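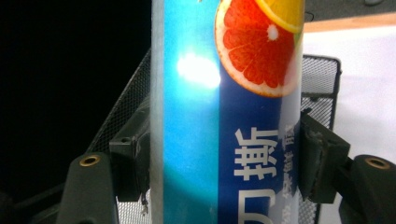

dirkis_fan
Anybody here run the Aerts handheld and the Flimstead one back to back? I did 70 grabs with each, and the Aerts wins on drinks cans for me. Less wobble, and it's 30 grams lighter (my wrist noticed!).

rokport_mike
Disagree. I've got 1,780 grabs on my Flimstead and it still holds fine. What pads are you on?

dirkis_fan
Stock ones, same set since December 2018. I do like soft rubber, it grips slick metal way better than the hard stuff.

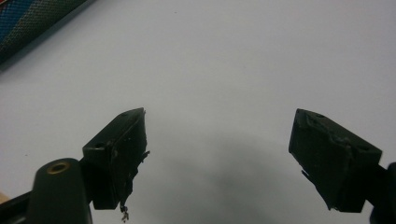
Soft pads are great right up until you have to buy more of them, and Rokport wants 2 weeks for shipping. My rule is to swap when the surface goes lumpy. With a ragged bit sticking out the way it does on the right one, I'd have new pads on already, but I'm fussy.

viera_kolar
I wouldn't toss them yet. Trim the flap, run another batch, then compare. Otherwise you're testing pads, not grippers.

rokport_mike
Yeah no, trimming just gives you a different pad. Fresh set on both, then redo the 70.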